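Inicio | Noticias | Guías | Podcast | Comunidad | Quiénes somos | Contacto

Quiénes somos

Pestley es una web de videojuegos hecha por gente que juega mucho y duerme regular. Empezamos con un blog de partidas a medias, en el que cada entrada hablaba de un juego que alguno de nosotros tenía aparcado desde hacía años, y poco a poco fuimos sumando secciones, un foro y un podcast que se graba a las once de la noche, cuando por fin coincidimos todos en casa.

La web la fundaron Pornthip Nilsuwan y Tassanee Kamolrat, que se conocieron en el foro discutiendo (¡durante 19 páginas!) sobre si los puzles de una aventura gráfica tienen que poder resolverse sin apuntar nada en papel. Pornthip decía que sí. Tassanee llenaba libretas. Siguen sin ponerse de acuerdo, y de aquella discusión salió la primera guía que publicamos, con mapas dibujados a mano y todo.

Hoy el archivo tiene 978 artículos y nos encanta que la gente siga entrando a los más viejos. Hay guías de estrategia por turnos, de plataformas, de gestión, de rol clásico y de esos juegos rarísimos que salen en abril y que en mayo ya no recuerda casi nadie. ¡Esos son nuestros favoritos! 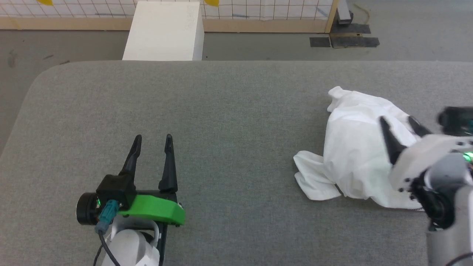 En cuanto a los análisis, cada juego lo termina la persona que lo firma. Si es de los que no se terminan nunca, le dedicamos al menos cuatro semanas antes de escribir una línea. No ponemos nota numérica. Lo intentamos una temporada y nos pasábamos más rato peleándonos por un decimal que hablando del juego, así que ahora cada texto cierra con un párrafo que se llama «Para quién es» y con eso nos entendemos de maravilla.

Las secciones que más trabajo nos dan (y más alegrías) son estas dos:

Lesteck, la parte técnica. Rendimiento en ordenadores modestos, opciones de accesibilidad, tamaño de los subtítulos, mandos que se pueden remapear y mandos que no. La lleva Tassanee, que prueba todo en un portátil bastante veterano al que le tiene muchísimo cariño.

Luangrath, la liga de la comunidad. Partidas por turnos a distancia, sin prisas, una jugada al día. En la última edición se apuntaron 300 jugadores y la final se alargó tanto que acabó solapándose con las inscripciones de la siguiente. Se puede entrar sin experiencia, siempre hay alguien dispuesto a explicarte las reglas por el chat.

También organizamos Prandness, nuestro encuentro de juegos pequeños. Cada equipo enseña lo que tiene, aunque sea un menú y un personaje que salta raro, y los demás jugamos y comentamos. De ahí han salido amistades, dos bandas sonoras preciosas y un juego de pesca al que seguimos enganchados.

Si quieres escribir con nosotros, mándanos un texto sobre un juego que te guste mucho o que te haya sacado de quicio. No hace falta que sea actual. Leemos todo lo que llega y contestamos siempre, a veces con más entusiasmo que rapidez. El formulario está en Contacto.

Compartido 41 veces | 6 comentarios

Lo último en Pestley
Guía para empezar en la liga Luangrath
Subtítulos que se leen desde el sofá
Libretas de aventuras gráficas: nos enseñáis las vuestras
Podcast: los finales que nos saltamos
Prandness: cómo presentar tu juego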